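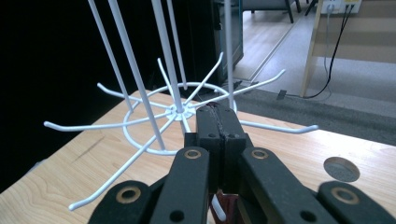 4. Setting up the Garari countertop display

Choose the place for the display before you open the hardware bag. The Garari can hold greeting cards, seed packets or small carded goods, and it needs a level surface that does not rock. A wooden table works well, as does a shop counter. Whatever you use, the whole base ring must rest within the edges of the top. The base is a wheel shape, with thin wire arms running out from a small round hub to a ring, and the rods stand up from it. Check the full turning space as well as the space taken by the ring, because loaded pockets reach out past it.

4.1 Before you start

Keep the display at least 8 inches from walls, lamps and register screens. Do not place it over a heating vent. If the counter has a glass top, put the felt pad from the hardware bag under the base.

You will need the small hex key supplied and a soft cloth. Power tools are not required and can strip the threads.

CAUTION: Do not carry the display by the rods once the pockets are on. Lift it from the base with both hands.

4.2 Fitting the pockets

1. Wipe the rods with a dry cloth. Oil left from packing will let the clips slide.

2. Lay out the pockets by size. Wide pockets are stamped W on the back wire, and narrow pockets are stamped N.

3. Start at the bottom. Hook the upper clip over the rod first, then press the lower clip until it clicks.

4. Fit the next pocket at the same height on the opposite side. Continue in pairs, working upward.

5. Turn the display slowly by hand through one full circle. If a pocket touches anything, move the display before adding stock.

6. Tighten the hub screw a quarter turn with the hex key. Stop when you feel resistance.

Note: Pockets from the older Terker floor model look similar but have a wider clip. They will not stay in place on this display.

4.3 Loading stock

Put the heaviest items in the lowest pockets. Load opposite sides evenly, even when you have only a few items to show. A display filled on one side will drag as it turns and may tip.

Cards should stand upright with envelopes behind them. If cards lean forward, add the plastic backing strips. Seed packets can be placed two deep. Carded goods with hooks or sharp parts belong above the reach of small children, or behind the counter.

CAUTION: Do not hang bags, keys or signs from the tops of the rods.

4.4 Adding the header sign

The header sign is sold separately and comes with its own clips. Load the pockets first, then attach the sign and turn the display again to check that it does not wobble. Remove the sign before moving the display to another counter.

4.5 Care

Dust the wires weekly. For marks, use a damp cloth and mild soap, then dry at once. Bleach and scouring pads will damage the coating.

Check the hub screw every 2 months, or sooner if the display squeaks. A drop of Hauksdóttir clear spindle oil at the hub is enough. Wipe off any extra before it reaches the stock.

Replacement clips and pockets can be ordered from the Grenent parts desk. Give the part number from the inside back cover and state whether you need wide or narrow.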